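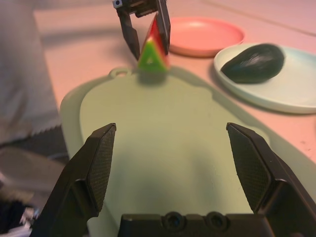

Fig. 1. Green cutting board with a hanging loop at one corner.

How Families Keep Their Recipes: A Term Project
Izzati Subramaniam and Fraser MacLeish

We started this project because Izzati's grandmother cooks entirely from memory, and when we asked her to tell us how she makes her fish curry she got as far as the onions and then said she would need to be standing at the stove to remember the rest. Fraser's family is quite the opposite (they have a tin of cards going back four generations, most of them stained with butter), and so we thought it would be lovely to find out what other people do.

We handed out 100 questionnaires in May, mostly at the Drumevari library and outside Chala, the café on the corner, where the owner very kindly let us leave a box by the till. We got 35 back. That was fewer than we had hoped for, but people had written such long answers, some of them going on over the back of the sheet, that we had plenty to read.

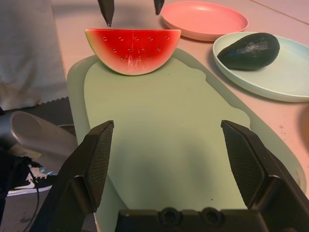 Most people who filled one in said they learnt their favourite dish by watching somebody else. Written recipes came up more often for baking, which makes sense when you think how fussy a sponge can be about its flour. Several people told us they had a recipe in a relative's handwriting and had never once cooked from it, but would be heartbroken to lose it.

The oldest thing we were shown was a household book from 1841, belonging to a family in Sisau Road. It has a page for plum pudding, and then straight after it a cure for coughs and a list of money owed to the coalman. Hardly any of the recipes give an oven heat or a time. "Bake till enough" was our favourite!

If we did this again we would leave more space for the question about who does the teaching, as nearly everyone ran out of room there.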